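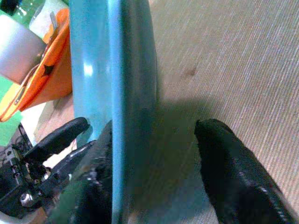 STIRKONDALE, October
By R. Mykhailiuk

The crockery hire shop on the Waltov road has no window display and a sign you would miss at anything over walking pace. The woman who runs it asked me not to use her name, as she gets enough calls at home already. She let me in by the side door at seven in the morning, when the first van was being loaded.

She has been hiring out plates, bowls and glasses for 26 years. Before that she worked in a bank, which she did not like. "My sister was getting married and we couldn't find anywhere to hire from that wasn't an hour away," she said. "So I bought a job lot from a hotel that was closing, and afterwards I had all these plates and no cupboard big enough."

She put a card up in the post office. A cricket club rang, then a funeral tea, then another wedding. She left the bank the following spring.

The stock is now 2,000 place settings, most of it plain white. I asked if people wanted colours. "They ask for colours. Then they come in and look and take the white," she said. "Blues do go out in summer. I bought a dark red set once and it went out twice. Food looks awful on it."

Funerals are a bigger part of the work than weddings, and she prefers them. The orders are small and the families rarely change their minds. Weddings are booked a year ahead and then altered every fortnight until the day. The largest she has done was for 327 guests in a barn at Kornwood, with three courses and no running water. Everything came back dirty in the crates, and she and her nephew washed until four in the morning.

I had assumed that breakages were the main worry. She shook her head. "Plates break, you charge for the plate. Teaspoons are what you lose. They get scraped into the bin with the leftovers." She buys teaspoons by the box every January. Cake forks are nearly as bad.

Her washing machine is a second-hand one from a school, and it takes 2 minutes a rack. Glasses are still polished by hand. She showed me how she checks a bowl, running a thumb right round the rim with her eyes on something else. "You feel a chip before you see it," she said. Chipped pieces go in a crate by the door, and a woman from the allotments takes them for drainage.

Prices have gone up once in the past five years. She would like to charge more for delivery but says the village halls could not pay it. Disposable plates cost her some trade for a while. Some of it has come back, mainly from people who had tried to cut up roast beef on one.

She does not expect to sell the business. Her nephew might take it on, though he has not said so and she has not asked him. "He's got a good back, that's the main thing," she said. Then the phone rang. It was somebody wanting sixty soup bowls by noon, and she went to see if she had the lids.

Comments

hallbookings: We've used them for the harvest supper for years. Never a dirty glass.

Pip: Can confirm about the teaspoons. I found two of hers in my compost.

teapot_lane: Do they do cake stands? Article doesn't say.

Contact us | Copyright Stirkondale Pages | Back to top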